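Apr 14, 2023

# Lornholm library to keep Saturday hours through the winter

Lornholm library will stay open on Saturdays after the summer, the town council has decided. The branch had been due to drop back to weekday opening in November, when money from the county runs out.

Councillors voted to put 1177 pounds a month towards staff and heating. The decision follows a petition handed in by Toàn Khúc, a parent from Gangate, which gathered 400 signatures. Most came from families who said they could not get to the library before it shuts at five on weekdays.
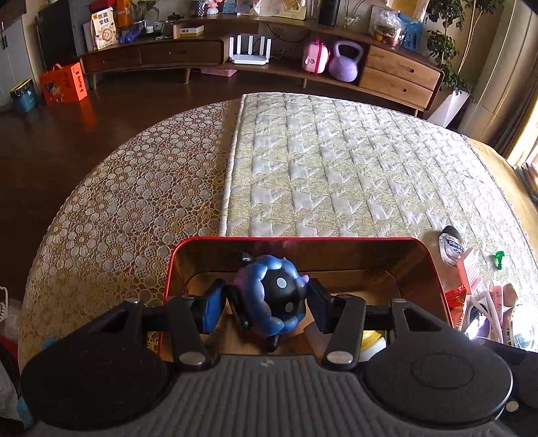
When will the library be open?

From ten until four on Saturdays, with the usual weekday times left as they are. The reading room upstairs will close half an hour earlier than the ground floor.

Toàn Lưu, who runs the branch, said Saturday mornings had been the busiest part of the week since the trial began. On an ordinary Saturday about 200 people come through the door, and many of them use the computers or collect reserved books. "We had people waiting on the steps at quarter to ten," he said. "They don't come on a Tuesday instead. They just don't come."

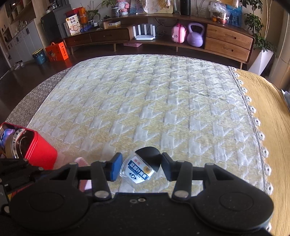

## Gangate van stop moved

The mobile library will also change its route. From next month the van will stop outside the Khổng bakery in Gangate and no longer at the bus turning circle, where drivers had complained about parked cars. The stop will last 84 minutes, to fit in with the bus from Starkau.

Books borrowed from the van can be returned at the Lornholm counter, and the other way round. Large print and audio titles can be ordered from either, and there is no charge for reservations within the county.

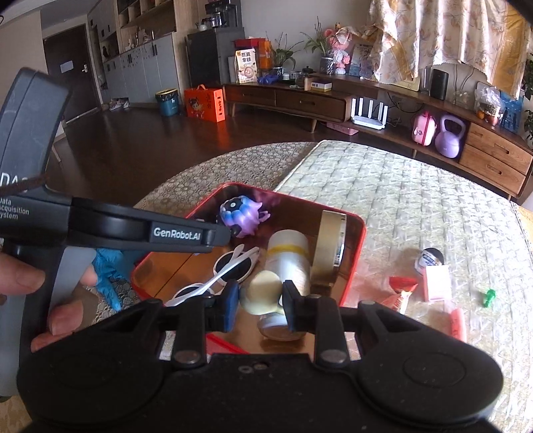
Borrowers who have had a van ticket for more than three years will need to renew it before the new route starts. Forms are at the counter and can be picked up from the driver. A bill with the borrower's name and address is enough as proof, and children under 12 can be added to a parent's ticket.

The council will look at the Saturday figures again next spring. Residents in Starkau have asked for a van stop of their own, but no date has been set for a decision on that.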